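Drosach Users Group
Minutes of the monthly meeting
Posted Monday, June 22, 2026, by Boonsong Phromma

This site uses cookies to remember your login. Accept | Settings

Usa Phetsri chaired. Boonsong Phromma took notes. The January minutes, held over from last time, were approved with one spelling fix.

1. Headset lending

The group has six headsets in the lending pool. Two are out past their return date and Usa will email the borrowers. It was agreed that loans stay at two weeks, with one renewal if no one else is waiting. Face pads should be wiped down before they go back in the case. Several came back with makeup on them.

2. Ano update

The latest Ano release fixed the drift problem for most members. Boonsong still sees it after a long session — mainly when he turns quickly with the left controller low. Others suggested redoing the room setup from scratch and turning off the saved boundary. He will try both and post the results on the forum.

3. Azimi license

The Azimi license is up for renewal. The current plan allows up to 200 saved scenes and the group is using 166. Moving to the larger plan was discussed and turned down for now. Members are asked to delete test scenes they no longer need. Usa will post the list with owners' names.

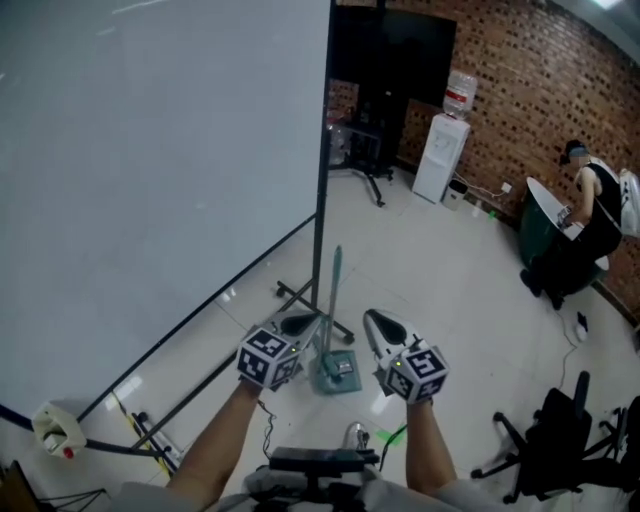

Hand-held grippers with marker cubes, beside the whiteboard.

4. Fomidell demo night

Fomidell is set as the main title for the next demo night. The room holds 55, so sign-up will be online and will close when full. Seated play only, as there is not enough floor space for more than one standing player. Motion sickness was raised again. Usa wants the comfort settings on by default and a sign at the door saying so. Agreed.

5. Other business

A member asked for a beginners' session on making simple rooms. Boonsong will run one if enough people reply to the forum thread. The spare charging cables are in the gray drawer, not the cabinet.

Next meeting: same time and room next month.

Recent items
Demo night sign-up rules
Drosach room setup: common questions
Minutes: January meeting
Headset loan form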